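Home | Forums | Workshop | Search | Log in
Last updated: December

Cleaning a slotted metal plate

otdale_26
I have a flat plate with four posts on top and two long slots. Grime sits in the slots. What gets it out?

prevurora
Wooden toothpick and dish soap. Then 1000 grit paper on the flat parts.

ildale881
I wouldn't sand it at all - you'll round over the edges. Soap and a nylon brush.

prevurora
300 would. 1000 won't.

otdale_26
I'll skip the paper for now. Plate and steel cylinder are on the black table, brush is on order.
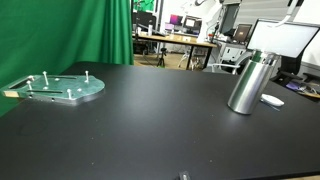
If the brush is too wide for the slots I'll go back to the toothpick.

4 replies | 26 shares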